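Storing Flour and Dry Goods

Whole wheat flour goes rancid faster than white because the bran and germ carry oil. Keep white flour under 70 °F in a closed canister. Whole wheat belongs in the freezer, double bagged, with the month written on the outer bag.
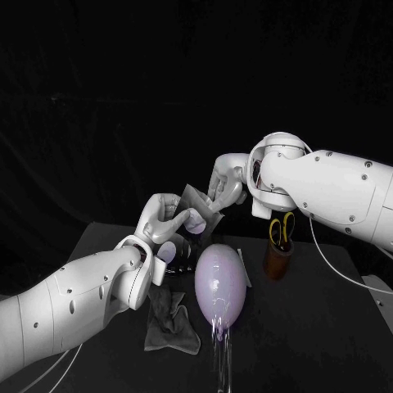

Does frozen flour need to thaw before baking?
For yeast doughs, let it reach room temperature first, still sealed. Cookie and pie doughs can take it cold.

New flour from the store: freeze for four days at 0 °F to kill weevil eggs. Do not top up an old canister. Empty it, wipe it dry, then refill.

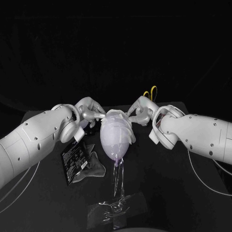

Rice and dried beans keep longer than flour. Brown rice is the exception and should be used within six months. Label lids and jars both.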